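Phones, laptops and the evening study hour at Enden
Student project report, second-year course in study methods
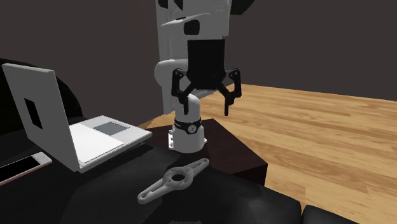
Tarmo Lapiņa wrote to us after the first draft that we should not ask only how long students study, but also how often they stop. We changed our questions after this remark, and I think the report became better.

1. Background
In our hall of residence at Enden many students complain that the evening is too short. They sit down after dinner, open the laptop, and at ten o'clock they have read only a few pages. We wanted to know if the phone on the desk has a part in this.

2. Method
We asked 18 students to keep a diary for 4 evenings in May. On two evenings the phone stayed on the desk, on the other two it was in another room. Each person read a text of 800 words from the Mägi reader and wrote down every pause. Žydrūnas Lill prepared the diary sheets and I put the answers in a table.

3. Results
With the phone in another room, 11 students wrote down fewer pauses. The others had no change, or they made more pauses, mostly to make tea or to talk with a roommate. Several persons wrote that the laptop disturbed them more than the phone – messages come there also.

4. Weak points
The diaries were filled in by the students themselves, so some short pauses are surely missing. One Monday there was also a concert in the yard, and two sheets from that evening are difficult to use. We kept them in the table but marked them with a star.

5. Next step
We would like to repeat the test in the reading room at Briltotow, where the evenings are quieter, and to ask about the laptop separately.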